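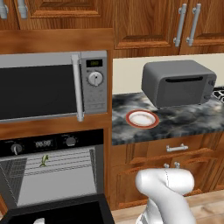 The Rarham lab opened its doors on March 28, 2018, and I had been looking forward to it for weeks! Our group was small enough that everyone got to stand right at the screens and ask whatever they liked.

Ekene Adeyemi took us through the kitchen work first. Her team trains a robot entirely in simulation, in kitchens that get rebuilt for every run. The cabinets change, the marble changes, the oven moves, and so does whatever has to be cooked (a little green fish, when I was watching). They call the method Gristolico. The part I loved is that the robot never gets a map of the room. It learns from 30 demonstrations, recorded by people steering the simulated grippers by hand, and the software then spins each one into new layouts and throws out the attempts that fail.

Jerome Manalastas showed us the results. In kitchens the robot had never met, the older method managed 2 oven tasks out of 6. Gristolico managed all 6. He was quick to say that six is a small test, and that oven doors are still a headache, with the handle so easy to miss on the first reach.

I got a turn at steering and was terrible at it (it took me ages just to get near a plate). Despina Trajkovski was very kind about that. They hope to run the same tasks on a real robot by November, and I've already asked to come back.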